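Ticket 2332 — Discharge bin: floor stains, flaking on inner wall, hole at lower left
Queue: Fixtures and containers / Site: Tarside

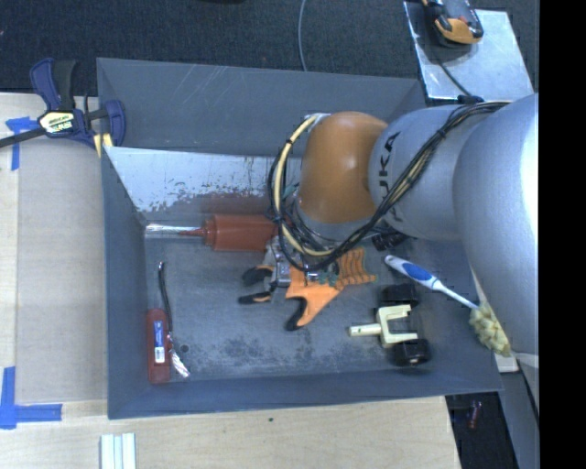
Last modified: Friday, 14:10, by Morven McIver

Status: Monitoring
Priority: Low
Component: Large gray metal bin, sloping sides, bench mounted

Reported problem

Packing reports residue transfer from the bin onto returned hand protection and consumables. Orange gloves with black fingertips are coming out with dark smears on the ribbed cuff. Reporter asks whether the bin is rusting and whether it should be replaced with a Jeten liner tray.

Condition at time of report

Floor scuffed all over, with dark mottled staining toward the front. Pale scratches on the far panel, mostly upper left. Along the lower edge of the whitish inner wall section the surface is chipped, with darker metal and brownish discoloration in the chips. Left and near walls plain, no action. One glove and one red bottle or cartridge in the bin. Small round hole in the floor, lower left.

Log

Entry 1. Bin emptied. Floor wiped dry with white cloth. Cloth picked up gray dust and a small amount of brown. Stains did not lift. Dust is consistent with abrasion and does not explain the cuff smears, which are greasy.

Entry 2. Front stains cleaned with Bretis degreaser, 7 minutes dwell, then rinsed and dried. Cloth came away black on the first two passes and clean on the fourth. Stain outline is still visible but no longer transfers. Conclusion: old oil film over discolored metal. The film was the source of the smears. The discoloration is cosmetic.

Entry 3. Checked the floor hole. Edge is smooth, no cracking around it. Drawing for this bin type shows a drain hole in that corner, so this is as made. It was clear when probed. Do not plug it. Anyone rinsing the bin in place needs a pan underneath or the water ends up on the tabletop.

Entry 4. Chipped edge on inner wall section. Tapped along the full length with a plastic scraper. Loose flakes came off in two places, remainder is sound. Brown areas rubbed with 200 grit, then 600, until no more color came off on the pad. No pitting deep enough to catch a fingernail. Wiped with solvent and touched up with Dzene clear sealer, one coat. Left overnight with the bin out of use.

Entry 5. Sealer hard in the morning. Test: new glove dragged cuff first across the front of the floor and along the lower edge of the inner wall. No mark on the cuff. Repeated with a damp glove, same result. Bin returned to use.

Entry 6. Reporter says smears are back on one glove out of the day's lot. Inspected the glove. Smear is red-brown and sticky, on the palm side. Does not match the earlier residue. Probable cause is a container with a weeping cap going in with the gloves. Asked packing to check caps before anything liquid goes in the bin, and to keep those items out of glove lots.

Entry 7. No further smears since the cap check started. Sealer inspected along the inner edge — one new chip, roughly the width of a pencil, no bare metal showing.

Resolution so far

Replacement not justified. The metal is sound and the wear is on the surface. A Jeten tray would cover the floor but not the inner wall edge, and it would also cover the drain hole. Request for the tray declined on this ticket. It can be reopened if the floor wears through anywhere.

Open items

Degrease floor monthly. Add to the bench checklist.
Recheck sealed edge in January. If the touch-up is lifting, strip and recoat the whole lower edge instead of spot repairs.
Scratches on far panel: leave as is.
Confirm with packing whether glove lots and bottles can go to separate bins. Awaiting reply.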